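Print | Print thread | E-mail this message

List: Facilities and Shared Spaces
Subject: Re: Meeting tables - what stays out and what is put away
From: Office of Shared Spaces, Hedeo Building

Dear list members,

Thank you for the replies received since the last message in this thread. The office has read all of them and answers the main points after the quoted text. The message from the Pendum floor is quoted in full, as several members reported that it did not reach them.

> To the Office of Shared Spaces:
>
> The Pendum floor asks for a clear statement on small items left on
> the shared tables. Under the current rules, tables are to be
> "returned to a clear condition" at the end of each booking. Some
> groups take this to mean that everything is removed. Others leave
> the markers, a cup and the tissues for the next group. The result
> is that markers are carried from floor to floor, and in March we
> were left with 2 that still wrote.
>
> We would also like to raise the matter of used tissues. Those who
> wipe a board or a table with a tissue do not always have a bin
> within reach, and the tissue is then left on whatever is nearest.
> We do not consider this acceptable on a table where people may
> also be eating.
>
> Finally, we ask whether the supply order placed through Trunari
> could be changed so that marker colors are packed separately. We
> use a great deal of blue and very little green.
>
> Respectfully,
> Pendum floor, room coordination

The office agrees that the wording "clear condition" is open to more than one reading. It was written when the tables were used only for meetings and has not been revised. Until the full rules are reissued, members are asked to work from the following.

A shared table may keep one tissue box, one cup for markers, and one small plate. The plate is for used tissues during a booking and is not to be used for food. It should be emptied before the group leaves, and the tissues placed in the bin by the door.

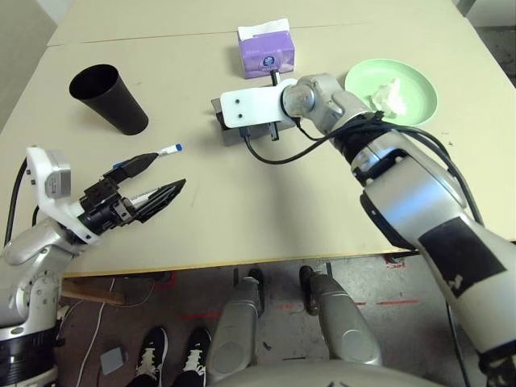

Markers are to be capped and stood in the cup when a booking ends. A marker that no longer writes should be discarded and not returned to the cup. Members have told us that worn markers are put back out of courtesy, in case another group can get some use from them. The office appreciates the thought but asks that this practice stop.

With regard to supplies, the building used 1,861 markers over the last budget year, against a planned figure of 1,000. The office does not believe that this many were written dry. A recent check of the closets on the Amato side found unopened packs on several shelves, which suggests that floors have been ordering ahead in order to be certain of having stock. Requests will now be filled from the closets first, and a new order will be placed with Trunari only when the closets are low.

The request for separate colors has been passed to purchasing. For the present, floors with a surplus of one color may exchange with another floor by writing to this list.

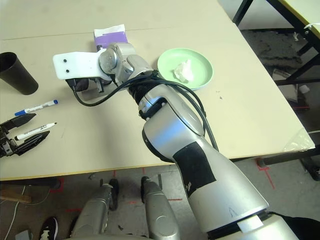

Two further questions were received. The first was whether a dry cloth may be used on the boards in place of tissues. It may, provided that the cloth is taken away afterward and washed. The second concerned tissue boxes, which some floors keep in a cabinet. Boxes may remain on the table overnight. An empty box should be flattened and placed with the paper recycling, and a new one may be requested from the supply desk until 4 p.m.

The rules above apply to all 21 shared tables in the building, including those on the Amato side, which previously followed a separate sheet. That sheet is withdrawn. Copies still posted in the rooms may be taken down.

Comments on the wording should be sent to the list under the present subject line so that they are kept together. The office will circulate a revised text once purchasing has replied.

Office of Shared Spaces
Hedeo Building

Print this message | E-mail to a colleague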